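手持ちグリッパーでのデータ集め、今日で一区切りついたので、忘れないうちに連投します。長いです!

まず今回のお題。机の上のものをつかんで、持ち上げて、決めた場所に置く。それだけ。それだけなのに、集め始めると考えることが山ほど出てきて、もう楽しくてしかたない。

今日の収穫は176本。前回までのぶんは別フォルダなので、純粋に今日だけの数です。朝は手が全然あたたまってなくて、最初の33本は見返したら動きがカクカクでした。これは丸ごと別にしてあります。捨てるか使うかは明日決める。

カクカクの原因はたぶん指の閉じ方。早く閉じすぎると、つかむ直前の「寄せていく」ところがほとんど記録に残らない。学習する側からすると一番見たいのってそこだと思うんですよね。昼からは意識してゆっくり寄せるようにしたら、見返していて気持ちいい軌跡が増えました。

ただ、ゆっくりすぎるのも困る。迷ってるみたいな動きになる。迷いまで真似されたら嫌だなあ……と言いつつ、迷って持ち直した回はちょっと残してあります(持ち直しがまったく入ってないデータで学習させて、一回ずれたらそのまま空気をつかみ続けたのが3月の私です)

Denineのときからのやり方で、5本ごとに物の配置を変えてます。本の向きを変える、ぬいぐるみの位置を変える、つかむ対象をずらす。面倒なんだけど、これをサボると配置を覚えただけのモデルができあがる。一度やって懲りた。

対象の話。紙ものが本当に面白いです。ぬいぐるみは多少ずれても指が沈んで受け止めてくれる感じがあるけど、折った紙は角度がちょっと違うだけで手応えが変わる。力を入れすぎるとへこむし、弱いと滑る。このへんの加減、言葉で書けと言われたら無理なのに、手だと三回目くらいにはできてる。だから手で集めるんだよなあ、と毎回思う。

Américo Baptistaさんに途中経過を送ったら「つかむ前に手首が毎回同じ角度になってるよ」と一言。見返したらその通りで笑いました。右利きの癖がそのまま入ってた。後半は左からも奥からも入るようにしてます。こういう指摘、本当にありがたい。

角度を変えたら今度は肩にくる。15本やったら一回手を離して水を飲む、と決めたらだいぶ楽になりました。疲れてくると置くときに雑になるんですよ。最後の「そっと置く」が「ぽいっ」になる。データに全部出ます。こわい。

あと地味に大事なのがファイル名。今回から「対象_配置番号_何本目」で統一しました。前は日付と気分でつけていて、Clombyに読み込ませるときに泣いた。未来の自分は他人なので、優しくしておきたい。

ラベルはSkillisの形式に合わせて、成功、失敗、持ち直しありで分けてます。「成功」の基準はまだちょっと揺れていて、置いたあとに倒れたのはどっち? というのを夜までひとりで悩んでました。今のところ、指が離れた時点で立っていれば成功。異論ある方、ぜひ教えてください!

次は机の上をもっと散らかしてみたいです。きれいな机でしか動けない子にはしたくない。袋みたいに毎回形が変わるものも、つかむ側に入れたい。絶対難しい。絶対楽しい。

学習を回すのは週末の予定。結果が良くても悪くてもここに書きます。同じようなことをやってる方、配置を何本ごとに変えてるかだけでも知りたいので、気軽にリプください。

最後に作業中の一枚を置いておきます。

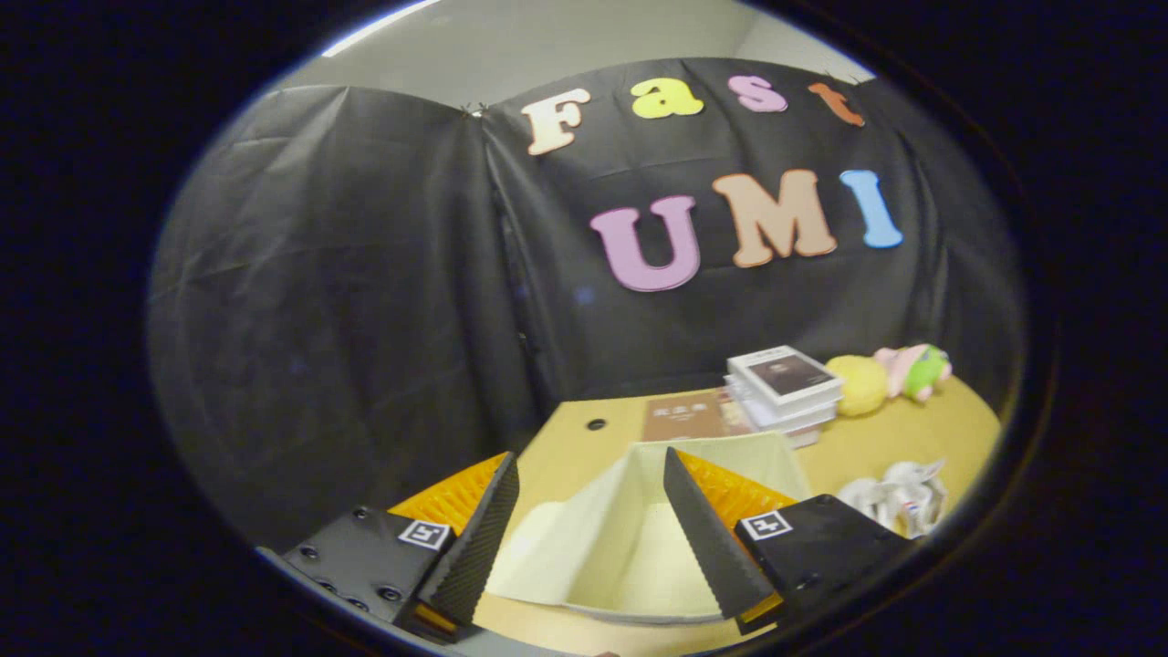
グリッパー側のカメラから。紙をはさんでいるところ。奥の文字は「Fast UMI」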